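Open day at Nernex: an afternoon with the drawer robot
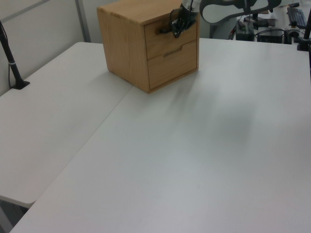

The Nernex workshop in Mostthorpe opened its doors to the public on 18 October 2025, and by mid-afternoon 294 people had signed the sheet at the front desk. Most of them wanted to see the drawers.

The engineer who runs that station has been with the company for seven years. She agreed to talk during the breaks between demonstrations, on the condition that we left her name out. "Put the work in," she said. "People here take turns at this table."

Drawers are harder than they look. "You pull a drawer and you don't think about it," she said. "If it sticks on one side you shift your hand a little. The arm has to be taught that, and it takes a lot of pulls."

The team's target is 300 pulls per drawer before a new setting is accepted. Until last December they worked only with kitchen units, which had long metal handles. The small wooden cabinet came later. It has finger slots and no handles at all.

"With a bar handle you can be off by quite a bit and still get hold of it," she said. "With a slot you have to get the fingers in. If you come in too low you push the whole cabinet. We did a lot of pushing the whole cabinet."

Why not bolt it down? She said they tried that for a while and went back. "At home a small cabinet like this isn't bolted to anything. If the arm shoves it, I want to know."

The demonstration took three minutes and ran every half hour. Visitors stood behind a line of tape and asked questions while it was going on. A boy wanted to know if it could open a fridge. It has not been tried. A man who had come over from Closham asked what happens when somebody puts a hand in the drawer, and got a longer answer. The arm moves slowly and stops when it meets more resistance than expected, she told him, but at Mostthorpe the rule is still that no hands go near it while it is running.

Not every run went well. On the one we watched from the start, the arm stopped short of the upper drawer and had to be sent back to its starting position. The second attempt opened it. She wrote both down in a notebook.

"I'd sooner people saw that," she said. "Somebody asked me this morning if we had a good version we show to customers. This is the version."

The customer she has in mind is Brouwer, a furniture maker that wants to test its drawers for wear without having a person do it all day. It has a simple machine for that already, which pulls in a straight line at one speed. "Real people yank things sideways," she said. "They want some of that in the test."

Asked about robots in the home, she was less interested. She thinks it is a long way off and doesn't spend much time on it. Her next job is a cabinet with doors.

The workshop has not set a date for another open day. School groups can write to the front desk to arrange a visit.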